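Helmy Notes > How-to > Working rules for robots in furnished rooms

How to write house rules for a robot arm in a bedroom (and keep the ones that do something)

Posted by Youssra Ait Ali, April 8, 2021

I have read a lot of robot safety checklists. Most of them are lists of things somebody would like to be true. "Ensure the workspace is clear." Clear of what? In a furnished room the workspace is the furniture. "Maintain awareness at all times." Fine, I'll try to do that.

Our group in Staltdale runs arms around beds, desks and nightstands, and we started with a rulebook bought as part of a package called Grarent. The package cost $3000. Very little of the rulebook survived. What follows is how I would go about writing one now, if you already have a robot, a room, and a document that people sign without reading.

One warning before the steps. House rules don't replace a proper risk assessment, the manual for your arm, or whatever standards apply where you are. If a web page tells you its checklist makes you compliant, close it. That includes this page.

What you need

The manual for the arm and the gripper. A printed copy of your current rules. A pencil. The room as it will be during the work, with the bed made and the drawers in whatever position the task leaves them. Two people for the walk-through, one of whom didn't write the rules.

Step 1. Cross out every rule that can't be checked

Go down the list and ask of each line: could a second person walk in, look, and say yes or no? If they couldn't, cross it out or rewrite it.

"Operators should take care near drawers" goes. "Before the base moves, say out loud whether each drawer is open or shut" stays. It feels silly for the first few days. Do it anyway.

Expect to lose a good half of the document. If people complain that it now looks thin, ask them which of the crossed-out lines ever changed what they did. I have asked this several times and mostly got a shrug.

Step 2. Walk the gaps with the furniture in its worst position

Gaps get measured with everything closed, and then the work gets done with everything open. A nightstand with its drawer pulled out is a different shape from the one on your floor plan, and if the front is curved, the corner that sticks out is in a place you may not have thought about. The space between the nightstand and the bed frame is where fingers end up, both kinds.

So for each gap the gripper has to enter, write down three things: what is on the left, what is on the right, and which of them can move. A rule for that gap then writes itself. Ours reads: "No one puts a hand between nightstand and bed while the arm has power." We used to add "unless necessary." Take that out. It was always necessary.

Thin legs and crossbars under the table deserve their own line. A person looking from standing height doesn't see them well, and I would not trust a map of the room to have them unless somebody has checked. 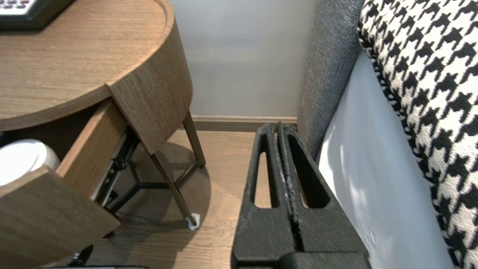 Step 3. Give the drawer slide its own rule

Metal slides pinch, and they sit exactly where you would put your hand to help a stuck drawer along. Helping is the problem. The vendor's rulebook told us to "assist the robot gently if required," and I can't think of a worse sentence to give a tired person.

Replace it with this: if the drawer sticks, stop the arm, back it off, then touch the drawer. In that order. If your stop procedure takes so long that people skip it, you have a stop procedure problem, and no amount of wording will cover for it. Time it. Ours had to come in under 10 seconds from "it's stuck" to "you can reach in," and the first version didn't.

Step 4. Follow every cable with your finger

I mean this literally. With the power off, start at the wall plate and trace each cable to where it ends. Do it for the ones on the wall, the ones that hang, the ones that come down behind the furniture and the ones that lie on the floor and wander off toward the robot. Say where each one goes. Any cable that no one in the room can account for gets unplugged or labeled before work starts.

Coiled cords are the ones I distrust most. They look tidy and short, and they stretch, so a coil that rests on the floor can be caught and dragged some distance before anything resists. A power box on the floor at the end of a cord is the same trouble with a weight on it.

The usual advice is to tape everything down. I'm not convinced. Tape tells you where the cable was on the day of taping. If you do tape, add a line saying who looks at it and when, or you've only decorated the floor.
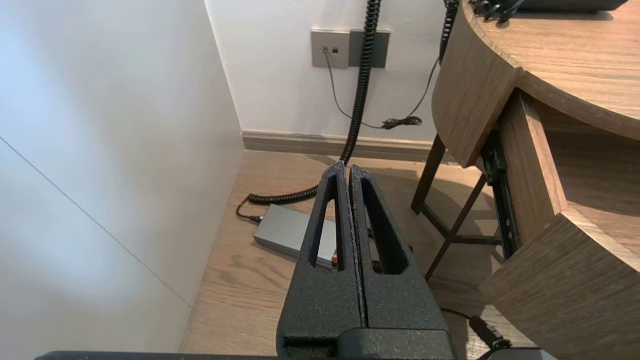
PART TWO: RULES FOR THE TABLETOP

Most house rules stop at "remove all unnecessary objects." People read that as permission to leave everything, and I can see why. A phone on a nightstand is necessary if the task is about nightstands.

Step 5. Sort what is on the table into stay, move and never touch

Take one surface at a time. For every object, pick one of three words and write it down.

Stay: the robot works around it. Anything with a cord that runs to the wall belongs here by default. A corded phone isn't one object, it's a handset, a base and a length of coil, and pulling on one brings the others.

Move: the robot is allowed to pick it up. A remote control is a decent candidate. Write down which way it should be lying at the start, or you'll get a different answer from each operator and spend an afternoon arguing about why the grasp fails.

Never touch: switches, buttons and sockets on the wall within reach of the arm. If you don't know what a button does, it goes here until you do. We had a long debate over whether small round gadgets with no obvious purpose should be "move" or "never touch." The rule we settled on is that if the operator can't say what it is, the robot doesn't pick it up.

A raised rim around the tabletop should be noted too. Vendors like to show their grippers sliding things off a nice flat edge. With a lip in the way, the approach is different and so is the place where the gripper comes down, so check the approach against the real table with nothing moving fast.
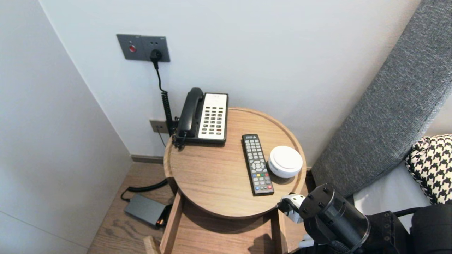 Then test the sorting on somebody who wasn't there. Hand them the sheet, point at an object, and ask what the robot may do with it. If they hesitate, the sheet is wrong. Don't explain it to them; fix the sheet. I've watched people give a ten-minute talk in defense of a one-line rule, and the line never got any clearer.

Step 6. Write down who says go

Pick one person. Not a role, not "the team." Their name goes at the top of the day's sheet and they are the only one who says go. Anyone at all can say stop. The Grarent book had a diagram for this with boxes and arrows, and after reading it twice I still didn't know who was in charge of the arm.

Step 7. Treat two arms as a separate job

If you have one arm approved and you add a second, your old rules cover neither. I know the software says it won't let them collide. Ask what it thinks the arm looks like. In many setups the model is the bare arm as it came out of the crate, while the real one has a plate, a bracket, a camera, a USB stick with its light on, and a loop of black cable on the outside of it all. None of that may be in the model. The cable almost certainly isn't.

Rules worth having here:

Both arms parked before anyone leans in, even if only one was working.

Anything bolted, plugged or tied on goes on a list, with how far it sticks out.

Cable loops checked at the far end of each arm's travel as well as at rest.

First run of the day at reduced speed, with the second arm's nearest pass watched by a person whose only task is to watch it.

That last one gets cut when people are busy. If you can't spare the person, I'd say you can't spare the second arm either.

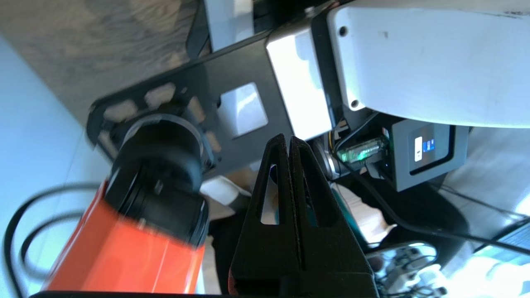
Keep the attachment list with the robot, on paper, and date each change. We tried keeping it in Skonton, the log tool that came recommended to us, and it was fine at storing the list and useless at getting anyone to open it. A clipboard works better. I'd be glad to be proven wrong about this.

Step 8. Count what the rules catch

By September of last year our log had 983 runs in it, and against each one was a tick box labeled "all safety rules followed." Every box was ticked. You can decide for yourself how much that tells you. I decided it told me about the box.

We changed the form so it asks which rule stopped or delayed the run, with "none" as one choice. A rule that never stops anything may be doing its job quietly, or it may be dead. Go and look at which. We found 7 that were dead and took them out. One covered a kind of tool changer we had never owned.

Step 9. Set a date to do it again

Furniture moves. Someone swaps the bedding for something with a loose edge, a cable gets rerouted behind the desk, a new camera goes on the wrist. Redo steps 2, 4 and 5 whenever the room changes, and the two-arm list whenever a screw goes in or out.

Questions I keep getting

Do I need a fence? Depends on your arm, its load, its speed and who is in the room. Get that from your risk assessment. Anyone who answers it from a photo of your setup is guessing.

Isn't a slow arm safe? Safer, usually. A slow arm will still close a gap with your hand in it, and it will still pull a phone off a table.

Can I copy your list? You can copy the steps. Our gaps are ours, and the sheet from our room would be one more document for your people to sign without reading.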